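Keepsake box

A keepsake box is a container used to store small objects kept for their personal associations and not for their use or price. It is also called a memory box or treasure box. The contents commonly include toys, figurines, letters, ribbons, tins, ornaments and items of clothing, and they are added over a period of years.

History

Boxes for private belongings are much older than the name. In the nineteenth century many were made for another purpose, such as sewing or writing, and took on their later role when that work stopped. Cheap printed cardboard widened the supply. The Kakbridge box works began selling a lidded paper-covered box in 1903, and its April price list of that year offered it in 32 patterns. Wooden boxes stayed in production at Dultevley, where they were sold mainly as christening and wedding gifts.

Construction

Most modern keepsake boxes are rigid card covered in coloured paper, with a separate or hinged lid. Wood, tin and fabric-covered board are also used. A common size is 30 centimetres along the longer side. Larger boxes are often divided by smaller containers placed inside them – tins, jars and clear plastic tubs – which keep soft things apart from hard ones.

Contents and sorting

There is no fixed list of contents. Figurines and soft toys are frequent, as are key rings, cups and folded cloth. Models made from building blocks may be kept whole, although they take up a good deal of room and are easily knocked apart. Sorting is usually done on a bed or a table, with the box left open and some of the contents set out beside it.

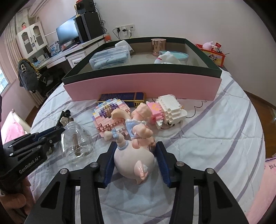
Storage and care

Paper-covered boxes are best kept on a shelf in a dry room, away from direct sunlight, which fades dyed paper and cloth. Lofts and garages are less suitable. Soft plastic figures can become sticky with age and may mark whatever they touch, so they are often wrapped in plain tissue. Glass jars are packed upright with their lids on.

Collections

The Štefanec Museum of Household Goods holds 147 keepsake boxes, most of them with their contents. A smaller group is shown at Sosotura, where the boxes are displayed open and the lids are stored separately.

See also: Hope chest; Sewing box; Scrapbook; Time capsule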